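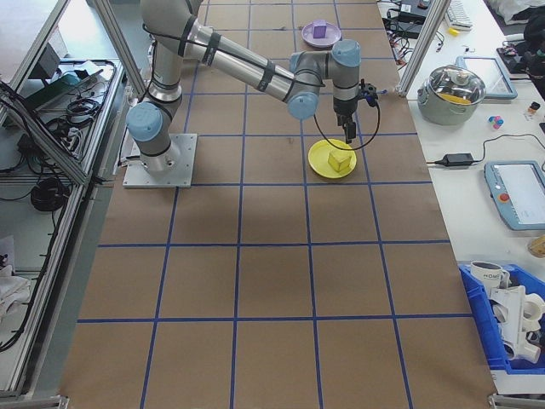

What should we set aside for a second arm? Budget the arm price plus 20 percent, and put the extra into grippers and cables.

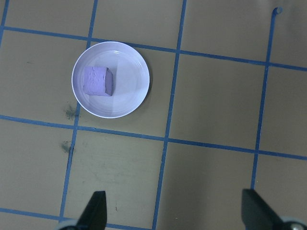
Tilgate, Jan 31, 2018
omerovic_m: 20 percent? We planned on that at Hamdan and blew through it by June. Integration hours ate the rest. I don't trust any quote that leaves them out.

nyaman: Depends who does the work. Ours came in at 10 over, all in-house.

omerovic_m: Did you bill your own hours? Thought not.

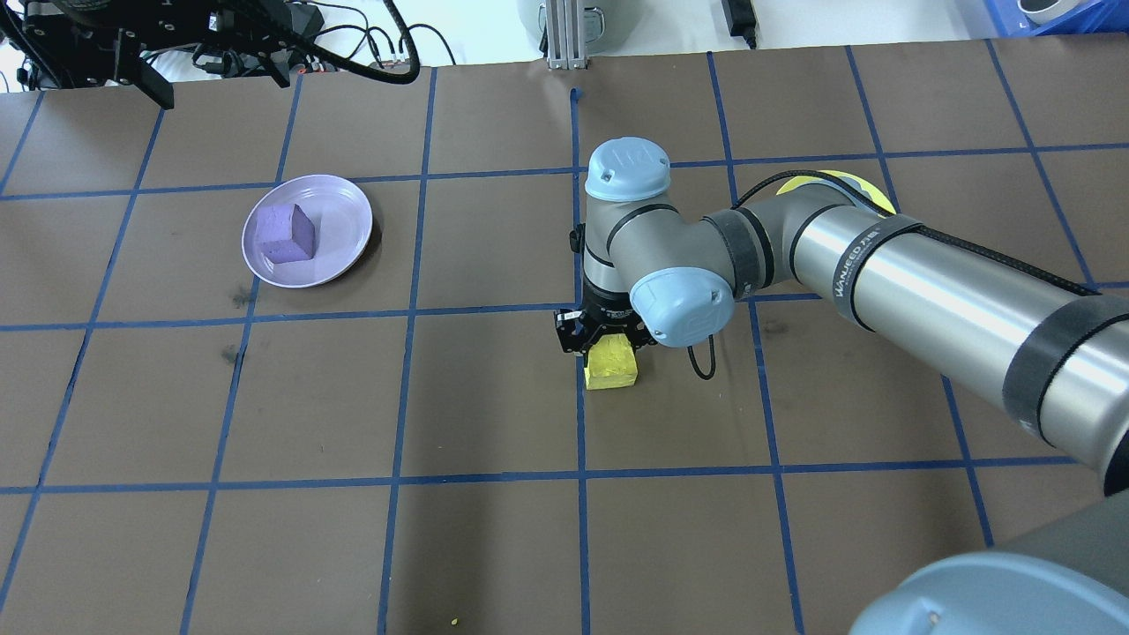

Beril Güneş: Fleratik quoted us 67 hours for setup and I'd still plan on 80. Get the spare fingers priced separately.

nyaman: Fine, 80. I'd still skip the service contract the first year.

omerovic_m: I wouldn't. Read the warranty first.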